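Desk Cleaning Tips That Hold Up, and a Few That Don't

Every September the same advice comes round again. Vinegar for everything, dryer sheets for dust, toothpaste for scratches. I tried most of it on a white desk over 13 weeks and I'm not impressed.

Start with vinegar. It cuts hard water film on glass, fine. On a painted or coated desktop it did no better than warm water with a drop of dish soap, and the room smelled like pickles until dinner. Never put it on stone.

Dryer sheets are supposed to "repel" dust. Mine left a waxy smear that took longer to get off than the dust would have. A damp microfiber cloth, wrung out hard, did the job in almost 3 minutes.

Tissues are for noses. They shed lint, they fall apart when wet, and some have lotion in them that streaks.
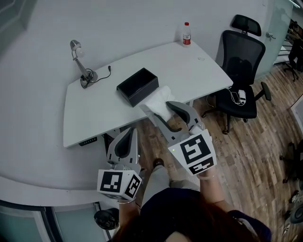

Gerkis wrote in to say that I'm too hard on vinegar, and that a half-and-half mix takes old tape glue off a desk if you leave a soaked rag on it long enough. Maybe. I left one on for 43 minutes and still had to finish with a plastic scraper and cooking oil.

Toothpaste is fine sandpaper with mint in it. It dulls a glossy top, so the scratch blends in with the new haze around it. I wouldn't call that a repair.

Melamine sponges do the same thing, only slower. Keep them for ink marks, press lightly, and try a spot underneath first.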